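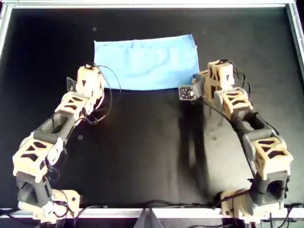
Paño azul claro extendido sobre el tablero negro.

Doblado de paños: ¿tercios o mitades?
Foro > Textil y lavado > Técnica

umeo_434
Busco un criterio para doblar paños finos sobre superficie lisa. El de la foto es más o menos rectangular y conserva arrugas suaves en la zona central. Doblo en mitades, dos veces, y el canto exterior me queda desplazado respecto al interior. ¿Plancháis antes o corregís sobre la marcha?

Vundik
Mitades. Con tercios el error del primer pliegue pasa al segundo y ya no se recupera. Alisa del centro hacia los bordes, con la mano plana, y después casa esquinas.

šimkus90
No estoy de acuerdo. En mitades el lomo abulta más en una cara y la pila se inclina. Para estantería estrecha, tercios a lo largo y mitad a lo ancho. Lo de casar esquinas solo vale si la pieza está a escuadra, y tras varios lavados casi ninguna lo está.

Vundik
Si no está a escuadra, en tercios tampoco cuadra. Solo escondes el desajuste dentro.

šimkus90
Esconderlo es el objetivo. El canto visto queda recto.

Vaida Pētersons
Antes de elegir pliegue, comprobad el hilo. Se dobla por la diagonal: si las dos esquinas no coinciden, se estira en sentido contrario, en húmedo, y se deja secar en plano a 90 grados exactos. En Ruvbridge lo hacíamos con todo el lote en octubre, al cambiar la ropa de mesa.
En cuanto al tablero, una superficie muy lisa deja correr la capa inferior. Yo pondría debajo un muletón.

umeo_434
No tengo muletón. ¿Sirve una toalla?

Vaida Pētersons
De rizo corto, sí. El rizo largo marca.

Vundik
Con toalla no se desliza, pero tampoco se alisa bien. Yo sigo sobre mesa desnuda.

umeo_434
Pruebo primero la diagonal y luego los tercios. Pondré aquí la diferencia entre cantos en milímetros.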